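What the open day at Dunura left out

I went to the Dunura open day in October with a printed programme, a free pen and a bad temper, and came home with all three. The programme promised "the kitchen of tomorrow". The kitchen turned out to be a child's one, the kind you buy for a four-year-old, bolted together next to a work table full of clamps.

I have no quarrel with toys. A real hob burns things and a real sink floods, and people learning a trade should start small. My quarrel is with the talk that went round it. Elias Bitar, who ran our session, is a pleasant and clever man, and he told us the arm had done 3,143 practice runs moving bowls and pans about. Someone behind me whistled. I wanted to know how many of those had gone wrong, and in what way. He said the figures were "being written up".

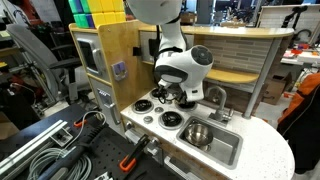
The arm over the toy hob at Dunura, with a steel bowl in the sink.

We were shown two tasks. I won't say they were dull, but each had been set up by hand before we were let near, and each was done once. When Loredana Benedetti, standing next to me, asked whether she might shift the bowl a few inches and have it tried again, she was told there wasn't time. There was time for a 20-minute film.

My mother ran a school canteen. She fed 100 children a day off a cooker with one dud ring, and half her work was noticing: a wet floor, a missing lid, a boy who hadn't eaten. I kept thinking of her while the film explained that care homes could have machines like this in their kitchens within 4 years. Which care homes? Who wipes the thing down? What does it do when a resident leaves her glasses on the hob?

Perhaps there are good answers. I'd go back to hear them, and I'd happily watch a robot fail all afternoon if they let us see it. Tell us the failures and let a visitor move the bowl. Until then I'd ask any council being courted by Dunura to keep its chequebook in the drawer.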